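The robot starts at the bottom of the class

At Wuvard, a packing firm on the edge of Flasdale, the newest member of staff has been with the company since October and has yet to touch anything a customer has paid for. It is an arm, it is bolted down, and it spends its days pushing toy blocks about. The people on the packing floor, who were told to expect the future, have taken to asking after it the way you would ask after someone else's toddler.

The firm packs other people's goods: candles, cheese knives, jigsaws, the small pots of cream that come in very large boxes. There are 37 people on the floor and 4000 parcels go out of the door on a good day. Most of the work is lifting, but a surprising amount of it is nudging. A packer slides a tin an inch to the left so that a jar will fit beside it, turns a box with one knuckle while reaching for the tape, herds five loose items into a huddle and drops a lid on them. Ask anyone how they do it and they look at their hands as though the hands might like to answer.

This was the difficulty when the managers went shopping. The machines they were shown were very good at picking up one thing and putting it down. None of them could shove. So the firm signed up for a trial with Smadi, a small company from Girkstead that teaches arms to move objects across a surface by pushing them, and the back half of the old returns room was cleared out to make space.

The packers' part in all this is to teach. Five of them volunteered, or were standing nearest, and they take turns steering the arm by hand controller while the computer records what they do. A task comes up in plain words -- put the star next to the cylinder, move the yellow ones to the left -- and the packer does it, and then does another, and so on until tea. Later the arm has a go by itself, and the same packer watches and marks it out of ten. They are harsh markers. 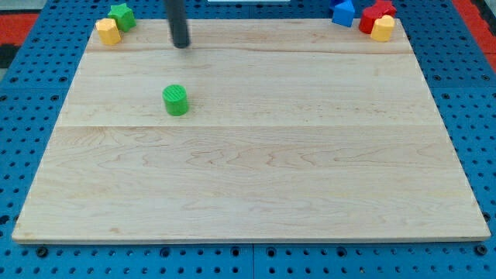
The first surprise for the teachers was how bad they were. People who can fill a carton without looking found that a cylinder shoved slightly off centre rolls its own way, and that a block leaning on its neighbour takes the neighbour with it. One woman with 14 years on the benches told me she went home after her first session and practised on the kitchen table with a pepper pot. She'd rather I didn't say how long for.

The second surprise was that they had opinions. Put a packer in front of a list of tasks written by an engineer and the list will not survive the morning. Why would you move the big one first? Why go round when you could go through? The Smadi people, to their credit, began writing this down, and the tasks now get drafted on the packing floor by those with a view, which means there's a waiting list.

What has changed for everyone else is harder to pin down. The teaching shifts are paid at a slightly better rate, and they are done sitting down, and it would be foolish to pretend that the second of these isn't the bigger draw. Wrists get a rest. On the other hand, somebody has to cover the empty place at the bench, and those doing the covering have noticed that their own wrists are not resting at all. The rota for the returns room has been redrawn three times and is still the most closely read piece of paper in the building.

Then there is the question of what the teachers are teaching it for. Management says the arm will take over the dullest job in the place, which is lining up small items before they reach a packer, and that nobody will be let go as a result. The packers have heard sentences like that before. One man put it to me that he was training his replacement, but that at its current rate of progress he would be drawing his pension first, and that he'd stopped worrying and begun to feel rather sorry for it.

He has a point about the rate. On the afternoon I visited, the arm was asked to bring two blocks together. It pushed the first one past the second, paused, went back, and pushed it past again from the other side. Two packers watched with folded arms. On the third try the blocks touched, and one of the packers gave it a four.

The trial is up for review in October, a year after it began. The packers have asked to be in the room, and they intend to bring the marks.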